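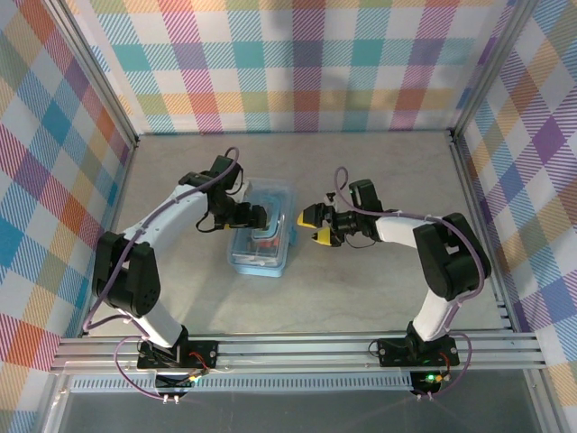

How do you teach a robot?

Quick answer: you show it. Again and again and again.

A robot arm doesn't know what a box is. Doesn't know what "pick up" means either. So a person has to do the job first, using the robot's own arms. Two ways to do this.

Way one: by hand. You hold the robot's arm and move it, a bit like helping a toddler wave bye-bye. The robot feels where its joints go and saves it all.

Way two: remote control. You stand a little way off and move a second set of arms, or a joystick. The robot copies you. You go left, it goes left. You pinch, it pinches. Feels wierd at first! Most people bump the table.

At Fasura, the robot club in Widau, the arms come in pairs. Left and right, like yours. White and black, with a purple cable looping along each one. The hand on the end is called a gripper. The right one has two fingers with yellow tips. Only two! Try opening your lunchbox with two fingers on each hand. Go on. Tricky.

One job is a clear plastic box with coloured shapes inside. Easy for you. For a robot, loads to learn. Where is the edge? How hard do I squeeze? What does the other arm do?

So we show it 100 times. Box a bit to the left. Box a bit to the right. Box turned round. If every go was the same, the robot would only know that one spot and get stuck when the box moved.

Then a computer looks at all the goes and hunts for the pattern. This part is called training. After that the person lets go and the robot has a try by itself.

Does it work first time? Nope. It might miss, or grab air. Then we show it some more. Our Vulto project is up to 600 goes and its still learning.

Words to know
Gripper: a robot's hand
Joint: a bit that bends, like your elbow
Demonstration: one go at showing the job

Updated 4 Dec 2024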